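Visit report: Clanwood paper mill, Vorkwood
29 January 2021

I spent Friday at the Clanwood mill outside Vorkwood, which opens its doors to small groups twice a year. The next visit is in July. Six of us had signed up, and we met at the gatehouse at nine for sign-in, ear plugs and hard hats. Masks were required the whole way through, and we were asked to keep well apart on the stairs.

Our guide was Nneka Babalola, the shift manager. She started us in the wood yard, where the logs come in by truck from the Lumbao side of the valley. They go through a long turning drum that knocks the bark off, then on to the chipper. The bark is burned in the boiler next door. The yard smelled strongly of pine, and it was cold enough that we didn't stay long.

The pulp building was closed to visitors for repairs, so we looked at it through a window and moved on to the office block, where Babalola talked us through orders and scheduling. The mill makes mostly wrapping paper and bag stock, in rolls cut to whatever width the customer wants. Planning the cuts so that little is wasted is a full-time job for two people.
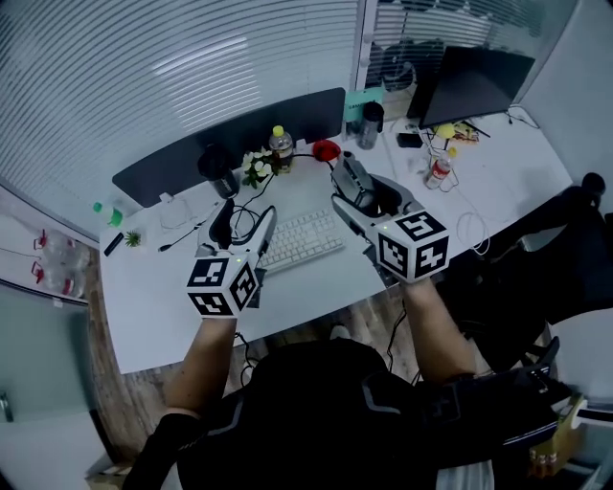 Orders close at noon on Wednesday for the following week, and late changes cost extra. One customer, Sumus, takes the same narrow roll all year and gets its own slot on the schedule.

After coffee we went to the machine hall. The paper machine is 59 yards long and runs day and night, with a stop every few weeks to change the felts. On a good day it can turn out up to 3,000 feet of paper a minute. The wet end is loud and very humid, and my glasses fogged up at once. At the dry end we watched a full roll come off and a new one start. The roll weighed 3,615 pounds according to the display on the scale.

The last stop was the test room. Every roll gets a strip cut from the end, which is checked for thickness and tear strength. We each got to tear a strip by hand, with the grain and then across it.

We were done by one. Parking is free, but the lot is gravel and was muddy. Wear boots. The canteen was closed, so bring your own lunch.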